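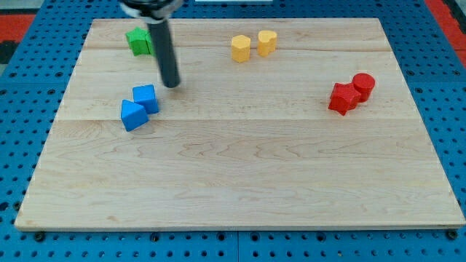 *Grouped by color on a maple-toned board: green, blue, yellow and red.*

# The Quiet Thrill of a Good Block

Pick up a heart-shaped block and try to build with it. Go on! It will stand up beautifully, notch and all, and then you'll put a cube on top and find out how much you know about balance.

I fell for odd-shaped blocks in November, at Selina Mayrhofer's workshop in Gevport, where she had tipped a whole drawer of them onto the bench and gone to make coffee. By the time she came back I had sorted the lot by color and was starting over by shape (stars with stars, prisms with prisms). She didn't seem surprised.

"Color comes first with almost everyone," she told me. "Then they notice the corners."

And the corners are where the fun is. A blue cube is a fine thing, but lean a triangular prism against its side and you have a ramp, or half a roof, or a boat pulled up to a dock. Yellow looks wonderful on pale wood, and so does a really bright green star. I could look at that combination all afternoon.

Selina's partner in the shop, Iddrisu Sarpong, cares most about the board underneath. He joins his own from planks and hunts for wavy grain, the kind that looks like sand after the tide goes out. A good board gives the blocks a place to be - small hands understand that right away, and so do mine.

They sell two sets, both under the name Skernoso. I took the one with the heart. It lives on our kitchen table now, and dinner keeps getting served around it.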